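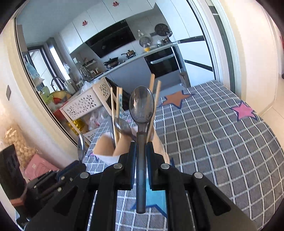

Issue 85

Can they do the dishes yet?

Hi all, and welcome back! If you're new, this is the gallery page that goes out with the newsletter — a couple of pictures, a few lines from me, and then you can get on with your day. I've been writing about home robots for long enough that my own family has stopped asking how it's going and just asks when one will empty the dishwasher. So this issue is about spoons.

Yes, spoons. Everybody wants to see the folding of shirts and the backflips, and I get it, I watch those too. But I keep coming back to the utensil holder, like the white one here with the chopsticks standing up in it. You and I reach in and pull out the thing we want while thinking about something else. A gripper has to pick one handle out of a bunch of handles, close on it without knocking the neighbors around, and keep it upright on the way out. The spoon in the jaws is smoky see-through plastic, and that's a whole extra headache, as anyone who has tried to get a depth camera to notice a drinking glass will tell you.

I sent a question about this to Kirsten Snorradóttir, who worked on the arm side at Fakton for a few years and is now at Komirum. Her answer was short: "Metal is shiny, clear plastic is a ghost, and wood is my friend." She'd take chopsticks over spoons any day, at least until you ask for a matching pair.

What I like about this kitchen is that it's so normal. Pots on the stove, a basin with a bowl in it, heart stickers on the cabinets, stars on the rug. I've been to the Patell demo apartment twice and there's nothing on any surface there except the one thing the robot is about to pick up. Very pretty! I'd love to know how it does at my house, where the drawer by the sink has 30 things in it and only half of them are for eating.

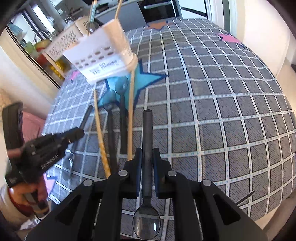

Two hands are where it gets fun, I think. Most chores are secretly two-handed — one side steadies the cup, the other side drops the spoon in — and if either one is a little off you've got cutlery all over the table. Manuela Piras has been keeping score of this for her own blog, and she went through 2,327 tries on her bench setup with the Tanguy arms. One-handed putting away was decent. Anything where the second arm had to hold something still while the first one worked was a lot worse, and slow, roughly 4 minutes for a job my nephew does in the time it takes to complain about it.

So, can they do it yet? My answer is the same as last September: one spoon, sure. A whole sink after a family dinner, no, and I wouldn't put money down on anybody's preorder page. I do think putting away will come before washing. Water makes everything harder and I still haven't seen a gripper I'd trust with a greasy pan.

Manuela is trying ladles next and has promised me her numbers when she's done. If you've got a machine at home or at work that handles any kind of kitchen stuff, even badly, write and tell me what it drops!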